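Flenstead lab puts two grippers head to head on bottle sorting

August 2, 2021

The robotics lab at Flenstead has started a side-by-side trial of two grippers, and the early results have people there pretty excited. The job is a simple one to explain: pick up empty drink bottles and drop them in a wastebasket. Doing it again and again with two arms sharing one table is a lot harder than it sounds.

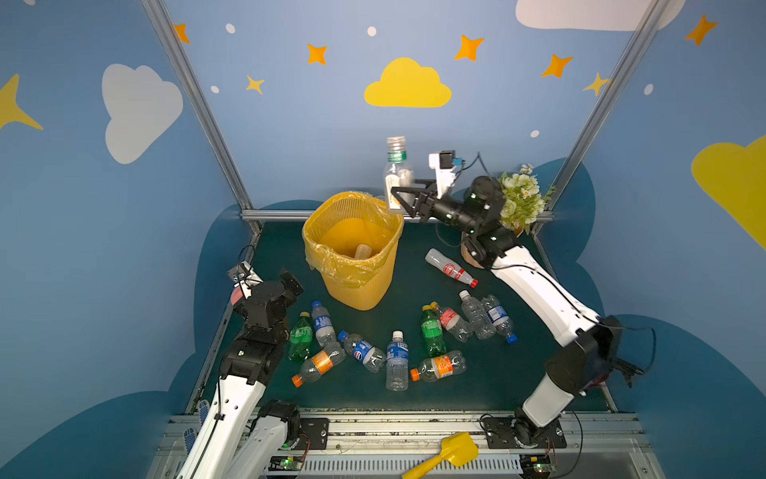 Two arms, one yellow wastebasket and plenty of bottles still to go.
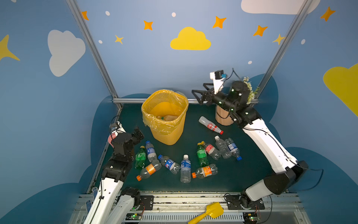 The trial compares a gripper from Clitine with one from Vurnex. Each gets 100 pick attempts per round, using the same arms, the same wrist cameras and the same controller software, a package called Pongsiri that the lab has been building in-house. Only the fingers are swapped between rounds, along with a few lines of settings.

In the first round the Clitine gripper made 80 clean drops and the Vurnex made 70. That gap may not last. The Vurnex was running on its factory grip force, and the team thinks a softer close will help a lot with thin water bottles, which tend to buckle and slide out sideways. It was also the quicker of the two to open and let go - a real plus when the other arm is waiting for its turn over the basket.

Clear plastic is the tough part for both. Depth cameras often look straight through it, so the software leans on labels and caps to work out where a bottle is and which way it points. A bottle with a bright cap is usually an easy win. One with no label can take several tries, and it's great fun to watch the arm back off, take another look and go in from a new angle.

Next up is a camera test. The lab plans to raise one wrist camera by 30 millimeters to see if a wider view cuts down on missed grabs, then rerun the full set with both grippers. Those rounds are planned for September, and the lab says it will post the complete scores, dropped bottles included, along with the settings used for each gripper.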